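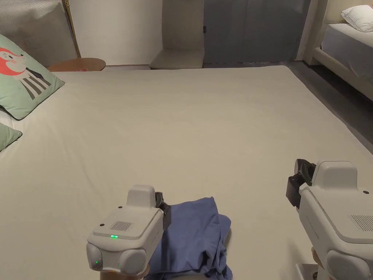
Blue garment on the bed

How do you pack shirts for a two-week trip with only a carry-on?

Posted by Tahsin Ranasinghe
Home & Travel Help, December 2024

I'm going to Vernstead for two weeks and the fare I booked only lets me take one small bag. I'm fine on shoes and toiletries. Shirts are my trouble. I need at least a few with collars for dinners with my wife's family, and every time I travel they come out looking like I slept in them. I've tried rolling, I've tried folding them the way the store does, and I bought one of those plastic folding boards and gave up on it after a weekend. Is there a method that works for regular cotton shirts? I'll have an iron at the first place (four nights) but probably not after that. The bag is 36 liters if that matters. Thanks in advance!

3 replies

Bleddyn Gittins
Oh, I love this subject, so forgive the length! Go with bundle packing. It sounds fussy and it's the easiest thing in the world once you've done it twice. Instead of folding each shirt into its own little square, you wrap them all around a soft middle, so there are hardly any sharp folds for creases to set into.

Make the middle first. I use a flat pouch with underwear, socks and a swimsuit in it, roughly the size of a big paperback. Then lay your clothes out in a stack, biggest and most crease-prone on the bottom: jacket if you have one, then collared shirts, then pants, then T-shirts and sweaters on top. Alternate the direction of the shirts, one collar up, the next collar down. Put the pouch in the center and wrap each piece over it in turn, starting with the top one. Sleeves go around, tails come up, smooth as you go and don't pull tight. The whole thing ends up like a cushion and you drop it in the bag and do up the straps.
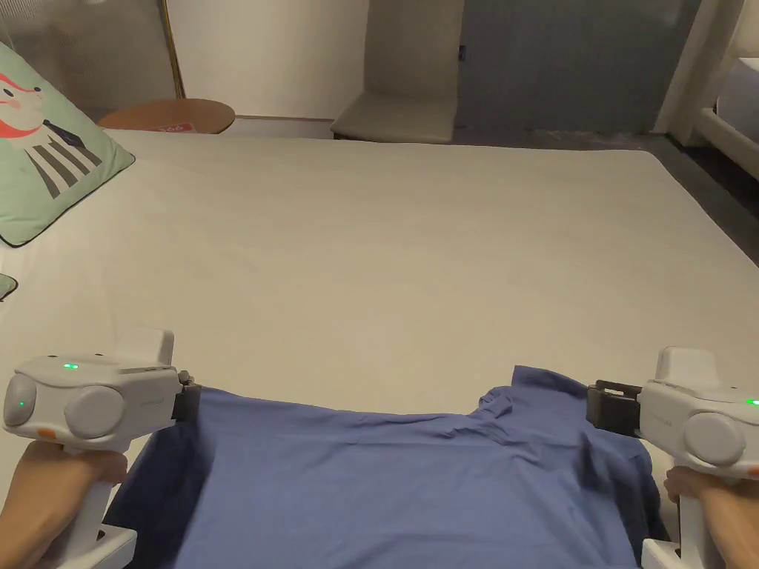

Button choice matters more than people think, and it's where I went wrong for years. Do up the top button, the third one and the last one, and leave the rest open so the front can shift a little. Then deal with the collar before anything else. A collar that's bunched up in a crumpled bump, like on the blue shirt here, will press into exactly that shape under the weight of everything above it, so stand it up, smooth the yoke out with your palms and only then start wrapping. A bed is perfect for this because you get room for the sleeves. I did 29 days out of a bag smaller than yours last August, starting in Drulside and ending up on the coast, and wore a collared shirt to a christening near the end of it with no iron!

The one downside is getting at things. If you want a T-shirt from the middle of the bundle you have to open it all up, so keep tomorrow's clothes separate at the top of the bag.

Shahnaz Bhuiyan
rolling is fine for tshirts and jeans, not for collars. hang the shirts in the bathroom while you shower and shut the door. works ok on thin cotton, doesn't do much for thick oxford cloth

Lakmal Thambiah
Seconding the bundle, it's brilliant. I'd add two things. Take fewer shirts than you think and wash one in the sink every couple of nights. Roll it up in a towel and stand on the towel, then hang it on a proper hanger with the buttons done up and tug the placket and cuffs straight while it's damp. Mine are usually dry by breakfast, unless the room is cold.

Second, weigh the bag at home! Mine looked tiny and was still over the limit, mostly thanks to a pair of boots and a hardback. Swapping the jeans for lighter pants saved me 470 grams, and they dry faster too. Have a great time in Vernstead, and get up early one morning for the market if it's on while you're there.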